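Varkska in a day, worth it?

pilgrim_tam
2019-01-25
Thinking of the shrine at Varkska, up and back in a day from the coast. Bus is 2 hrs each way I think. Is it worth it or do people stay over? Also is the old mine museum open out of season

Kettlewick
Stay over. Last bus down leaves before the evening bells and you'll be rushing the whole thing. The steps alone take ages, 400 of them and no handrail on the top bit.

ablackwood
Disagree with Kettlewick. Done it twice in a day, fine. Shrine, lunch, river walk, bus. The town itself is one street and a bank.
Ansel Blackwood

Kettlewick
One street?? You missed the whole lower town then. Ferry steps, the dyers' houses, the little chapel behind the market. Thats the best part

ablackwood
Saw the chapel. It was locked.

moss_and_mortar
Chapel key is at the bakery, you have to ask. Museum shuts in November and opens again at Easter, don't beleive the sign at the bus stop. We stayed at Pension Vondráček, plain but warm, 30 a night with breakfast. 40 if you want the river side. Don't bother, you hear the weir all night.

pilgrim_tam
Brilliant, thanks. Leaning towards one night then. Anyone used the Unavis bus or is it better to change at Usell?

Kettlewick
Unavis. The change at Usell is a cold wait in a lay-by.

ablackwood
Usell is cheaper and there's a cafe. Never waited long. Each to their own

moss_and_mortar
Cafe closed last winter, Ansel. Take a flask. And go up to the shrine early, coaches come mid morning and then you cant move.

pilgrim_tam
Flask noted. Will book the pension tonight, road side, and report back
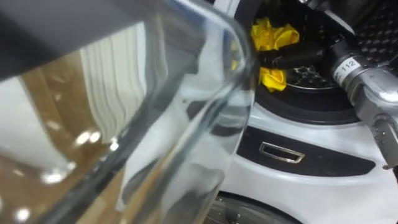 Clear glass, close up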